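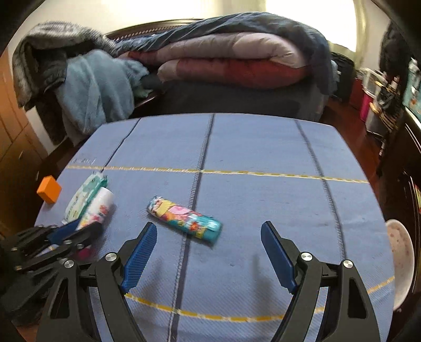 Table-tidying course to return to Remolthorpe

A course that teaches people how to clear and keep clear a kitchen table will run again in Remolthorpe this year, after 223 people signed up for the first round of sessions.

The sessions are held in the upstairs room at the Dimen Centre on Station Road. They use ordinary household things, the sort that gather on a table in the course of a week, and a light blue woven cloth with lines stitched across it. Three lines in dark navy run from the far side of the table to the near side. Two yellow dashed lines cross them.

People taking the course are asked to decide where each thing belongs before they pick it up. A packet of wet wipes, a white cup with pink and red flowers on it and a small orange block are among the items used. They are put down on the cloth in no special order, some of them on their sides, and the person at the table works out what goes together and what should not be on the table at all.

Vlastimil Ďurica set up the course and runs most of the sessions himself. He worked for many years as a kitchen fitter and said he had lost count of the new kitchens he had gone back to and found buried.

"People would ask me for another cupboard," he said. "They had plenty of cupboards. What they had was a table with everything on it, and they ate their tea off their knees."

He said the cloth came out of an early session in which he had used strips of masking tape. The tape marked the varnish on one of the centre's tables and he was asked to find something else. The stitched version folds up and goes home in a bag.

The lines are there to break the table into smaller areas. Mr Ďurica asks people to finish one area before they start on the next, and to leave the part nearest to them until the end.

"If you start with the bit in front of you, you just push it all to the back," he said. "Everybody does it. I do it."

The first round began last July and was meant to last a month. It was extended into the autumn when places ran out. A grant of £3,000 from the Després Fund, a local charity that pays for adult classes, covered the hire of the room and the cost of the cloths.

A second payment has been agreed for the new round, and the fund has asked for more evening places. The earlier sessions were nearly all in the daytime and several people who work in the town wrote in to say they could not get to them.

The course has drawn a wide mix of people. Some had moved to a smaller home and had nowhere to put things. Others were parents of young children. The objects put out in the sessions were changed after the first few weeks so that they looked more like what people had at home. Brightly wrapped things with cartoon characters on them were brought in, along with more cups and more packets.

Mr Ďurica said packets were the hardest thing for most people to deal with. A cup has an obvious place to go, but an open packet of wipes is used in the kitchen, the bathroom and the car, and tends to stay wherever it was last put down.

"I tell them to pick one room and stick to it," he said. "It doesn't much matter which. We had a couple who disagreed about it for most of a session, and in the end they bought a second packet."

One woman who came in the autumn said she had gone along with her sister and had not expected to learn much. She said her table had been clear on most days since, apart from the week before Christmas.

"I can lay it without moving anything first," she said. "I didn't buy one of the cloths. I use the pattern on my own one, which is checks, and that does the job."

Not everyone has been convinced. A letter in the centre's newsletter asked whether people needed a class to put a cup away, and said the room would be better used for the dance group that lost its slot in September. The centre said the dance group had been offered the downstairs hall on the same afternoon and had taken it.

The new sessions will last an hour and a half, the same as before. There will be a short talk at the start, then time at the tables, working alone or in pairs. People are welcome to bring a bag of things from their own kitchen table if they would like to practise on those instead. Mr Ďurica has asked that nobody brings knives, medicines or anything that might leak.

He is also planning a session on drawers, which was the most common request on the feedback forms. It will be held at the end of the course if there is enough interest. A session on sheds was suggested too, but he said he would not be doing that one.

The cloths will be on sale at the centre during the course. They are sewn in the town by Trovum, a small workshop that mainly makes curtains and cushion covers, and they come in one size. The workshop said it could make longer ones to order but would need the table measured first, including how far the cloth should hang down at the sides.

Booking opened at the Dimen Centre on January 1, 2020, and places can be reserved at the front desk or by telephone. The sessions are free to anyone living in Remolthorpe or the villages on the bus route. There is a small charge for everyone else, payable on the day.

The upstairs room can be reached by lift from the side entrance. The car park behind the building is being resurfaced and will stay closed until the work is finished, so drivers are advised to use the one next to the swimming pool.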